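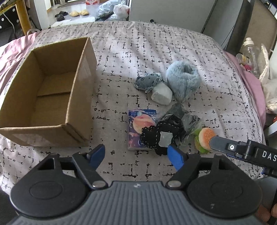 Open empty carton and loose goods on the printed cloth.

Jonalyn Manalastas
May, 16:40
2 comments | 0 shares

Re: carton size for mixed soft goods

Jomar Fajardo wrote:

> I have a mixed lot going out to Enriquez and I can't settle on a carton.
> Some of it is soft (a plush piece, a couple of fabric bits), one item is
> solid, and the rest is flat packets and film. The Drestamon carton takes
> everything with room to spare, but the last time I used one the contents
> had all slid to one end on arrival. The smaller Brestora carton is tight.
> Do you fill the gap or go down a size? And does it matter what goes in
> first?

Jomar,

Go down a size if the lid will close without bulging. Filling a large gap works, but you pay for the volume and the fill settles in transit. My limit is 13 mm of free height under the flaps once everything is in. Over that, I change the carton or cut the walls down and re-score them.

The picture at the top is a similar lot to yours, laid out beside its carton. I always lay the goods out first on a cloth. It keeps grit off the plush and you can judge the bulk of the pile against the opening before anything goes in.

Order of loading, as I do it:

1. Solid items first, flat on the base and against an end wall. The off-white block goes here. Don't let it sit across the join of the bottom flaps, as the edge of a flap will tip it.

2. Flat packets next, standing on edge along the long side. The one with the peach-like picture on it is the sort I mean. Laid flat in the middle they get creased by whatever lands on top.

3. Small fabric pieces after that. Anything with a ruffle or a gathered edge should be rolled loosely and not folded. The black one with the white stitching would hold a crease line for weeks if pressed under the block.

4. Plush last. It takes up the remaining height and acts as the top cushion. Press it down with the flat of the hand, let go, and see where it comes back to. If it lifts the flaps, turn it on its side and try again.

Film wrappers and clear bags are poor fill. They compress to nothing and they slide. If an item has its own bag, leave it on, otherwise keep the film out of the carton altogether and use crumpled paper.

On tape: I run 2 strips along the bottom seam and carry each one 100 mm up the end walls. A single short strip on a used carton tends to let go at one end, particularly where there is old tape underneath. Check the corners too. If the board has started to separate into layers at a corner, put that corner at the top when you stack, or use another carton.

The Grorow paper is fine for the gaps - the heavier grade, crumpled by hand. The thin grade goes flat.

What is the inside height of the Brestora one? The figure in their list is the outside.

Jonalyn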